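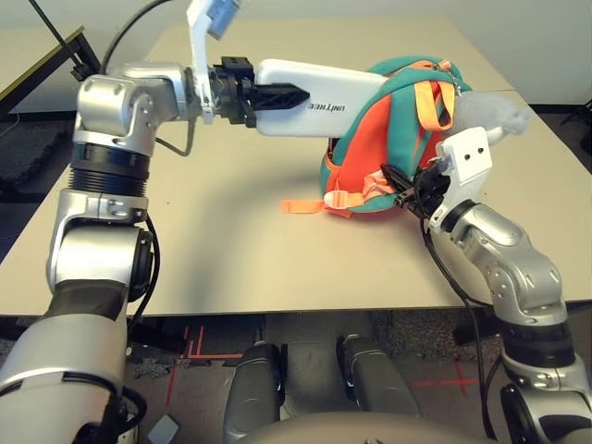 Frequently asked questions - Gralley day trips for school classes

Which bag should my child bring?
A small backpack is best, so the hands stay free on the steps. Please write the name inside the bag and not on the outside. Suitcases and bags with wheels must stay in the coach.

What should be packed for lunch?
A cold lunch, a snack and a bottle of water. There is no shop at the Gralley side of the lake. Glass bottles are not allowed on the boat.

My child has an allergy. Whom do I inform?
Write it on the consent form and tell also the class teacher. The kitchen at Prodmont House prepares only hot drinks, but the staff there must know it too.

How much is the trip?
The price for one class is 259 pounds, with coach and boat included. Classes from Nartey pay 203 pounds, as the way is shorter. 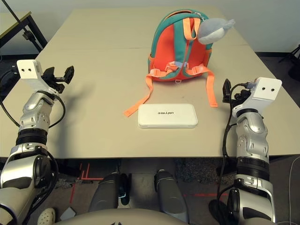
Loose straps should be shortened before the walk, and anything hanging from the bag should be well fixed. Every season we find small toys on the path, and we keep them in the office until the end of term.

What happens when it rains?
We go in light rain. In case of storm the boat does not leave, and the school can choose a new day without extra cost. The decision is made by 5 in the afternoon on the day before.

Can parents come with the class?
Yes, if the teacher agrees. The boat takes 100 persons and is often shared between schools, so please ask early.

How do we book?
The school books through the Rendeo page. Parents cannot book there themselves. For trips in March the places go quickly - it is better not to wait.

Last updated: Friday, June 18, 2021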